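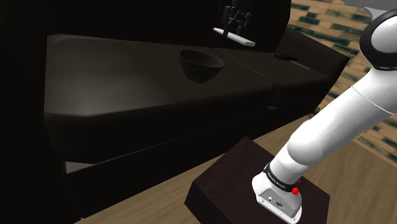 It'll be fine with the bowl, my sister said, it's the porridge in the bowl that'll finish it off.

She's been saying this sort of thing since I got the job at Ondano. I check kitchens there. Kitchens that don't exist, I should say, because the whole lot lives on a computer: the cupboards, the tap, the floor, the arm that's supposed to learn to tidy up. I sit in a swivel chair with a mug of tea and watch a made-up arm have a go at a made-up bowl, and then I type what went wrong. I had been a school cook for most of my working life and they wanted somebody who knew how a kitchen went. (They also had lots of people who knew how an arm went. I was the only one who'd ever descaled anything.)

My favourite was the dark one. Very smart, near enough black all over, the kind of worktop that shows every crumb, except of course there weren't any crumbs. I asked about that in my first week. Where's the post, I said. Where's the bread bag with the twisty thing, and the one banana? The young man at the next desk wrote BANANA on a sticky note and put it on his screen, and it was still there in January.

Anyway, my sister and porridge. She'd been promised a real one. She had put her name down for a home trial with Wivholm, who were sending kitchen helpers out to 43 households to see what happened, and I'd told her not to get her hopes up, and she'd got them right up. She bought it a tea towel! Its own tea towel, with lemons on. She's had a bad hip for two years and the bit she hates is bending for the dishwasher, so she had it all planned out. She would sit down with the crossword and it would do the bottom rack.

They set it up on a Friday. I went round after work and she opened the door with a finger to her lips, as if there was a baby asleep.

"It's thinking," she said.

It was stood by the sink with one arm out over the draining board. In front of it was her blue mixing bowl, the one that was our mum's, and I said you never put that one out for it, and she said well, it's got to learn on something. We watched. I've watched hours of this at work and never once held my breath, but then no bowl at work ever belonged to our mum.

Down it came, ever so slowly. It took hold of the rim. It lifted the bowl up, carried it across and put it on the shelf as gently as you like, and my sister clapped. Then it went back to the draining board and took hold of nothing, lifted the nothing up, carried it across and put that on the shelf too.

"Twice as tidy," said my sister.

It did nothing four more times before we found the off switch.

I wrote all this up for work on the Monday, thinking they'd be pleased to have it, and they were, they were thrilled. Somebody asked how I'd describe the nothing. Was it a nothing the size of a bowl? I said yes, now you mention it, it was. It was being very careful with it.

The second week was laundry, and I'd rather draw a veil, but I'll say that a fitted sheet beats everybody. I've got 697 kitchens under my belt on the computer and not one of them has a fitted sheet in it. My sister and the arm had a corner each for most of an afternoon. She told me she'd ended up chatting to it, she'd told it all about her and the caravan at Breninska and the man with the accordion, which she has never told me about, and I had to sit there and pretend I already knew.

"And did it get folded?" I said.

"Did what get folded?"

The sheet was in a ball on top of the wardrobe.

Could it do the bottom rack, though? That's what everyone asks me now, at the bus stop, at the dentist's. Well, it could do plates. Plates it was lovely with, provided they all faced the same way and she hadn't left a fork lying across. Mugs, yes, mostly, apart from the one with the rabbit for a handle. Anything with food on it, it stopped and waited to be told. She'd have to get up, bad hip and all, scrape the plate, sit down again, and then it would carry on as if it had been doing her a favour. By my reckoning she was up and down more than before. By hers it was the best help she'd ever had, and she was married for quite a long time.

I brought it up at work, the waiting. I said in a real house there's always something on the plate. So they put a pea in. One green pea, in the dark kitchen, in the bowl. We ran it 300 times that week and I got so fond of that pea. Mostly it came out along with the bowl and rolled off somewhere under the cupboards and I typed PEA LOST, PEA LOST, PEA LOST, all down the page. Once, the arm put the bowl down and went back, and stopped over the place where the pea had been sitting, and hung there. I know what that was. It was a wobble in the numbers, they showed me the wobble. I still typed PEA MISSED and had to go back and change it.

Wivholm came for my sister's at the end of the trial. Two of them, very polite, with a trolley and blankets. She gave them the tea towel to go with it and they said they weren't able to take it, so she folded it up in four and put it in with them anyway, down the side where they wouldn't look.

I went round that night and did her bottom rack. There was porridge on everything.

"You didn't clap," I said, when I'd put the blue bowl away.

She said I hadn't been careful enough with it. Then she got up, hip or no hip, and went to the draining board and showed me how.

Home Stories Older stories Submit Letters
Posted 2026-10-30
© Kekana Short Fiction. All rights stay with the author. Contact us. Back to top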